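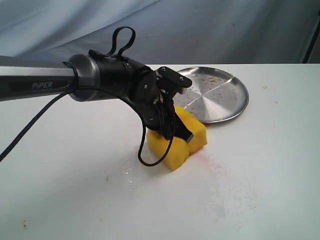

Nadiia Ostapchuk wants to know if anything on sale will clear up after tea yet: wipe down, plates in the rack, fruit put away. She's got over 2000 quid saved and is fed up with doing it herself!

Oso
Short version, no. Mine hoovers nicely (well, apart from the rug) but wiping a sticky table is another matter. Soft food is hard for a machine, squeeze a bit too much and it's mush. I'd keep the money and get a decent dishwasher.

Leitner
dishwasher +1

Anetti
We've had an arm at work since January. Great at shifting the same box all day, 17 in a stack, no moaning. Swap the box for a different one and I'm back to doing it by hand. Ask again in 6 years maybe.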